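How Marble Is Made

Marble is a kind of rock. It is used for floors, statues, stairs, and kitchen counters. All marble began as a different rock called limestone. This page explains how one turns into the other.

Step 1: Shells and mud

Limestone forms mostly at the bottom of warm, shallow seas. Many sea animals build their shells from a mineral called calcite. When the animals die, the shells break into small pieces and settle on the sea floor. More pieces settle on top. The weight of the upper layers presses the lower layers together, and water moving between the grains leaves behind more calcite, which acts like glue. After a very long time the layers are solid limestone. Some limestone still has whole shells in it.

Step 2: Heat and pressure

The outer part of the Earth is made of large plates that move very slowly. Where two plates push against each other, rock can be carried deep underground. It is hotter there, and the rock above presses down hard.

Limestone in these conditions does not melt. The calcite grains change shape and grow into each other until they lock together like puzzle pieces. This process is called recrystallization. The old shells usually disappear. Rock that has been changed this way is called metamorphic rock. The word comes from Greek and means "change of form."

Marble can also form when hot melted rock, called magma, pushes up next to limestone and bakes it.

Step 3: Back to the surface

Mountains rise, and rain, wind, and ice wear them down. In time the marble is near the surface, where people can dig it out. The place where they dig is called a quarry. Workers cut the stone into blocks with a wire that has small diamonds on it. A saw then cuts each block into flat sheets called slabs.

Where the lines come from

Pure calcite is white. Most limestone is not pure. It contains some clay, sand, or iron, and these become the colors in the marble. Iron can make it red, yellow, or brown. Carbon from once-living things can make it gray or black.
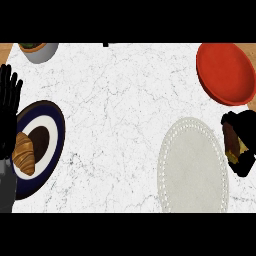
The lines in marble are called veins. Some veins were thin layers of clay or other material in the limestone, which were bent and stretched when the rock was squeezed. Others began as cracks that filled with minerals. A pale tabletop with thin gray veins shows the usual pattern: the lines branch, they are not straight, and they sit closer together in some places than in others.

Words to know

Calcite: the main mineral in limestone and most marble.
Quarry: a place where stone is dug from the ground.
Slab: a flat, wide piece of cut stone.
Vein: a line or band of a different color in a rock.

Written by Atieno Massawe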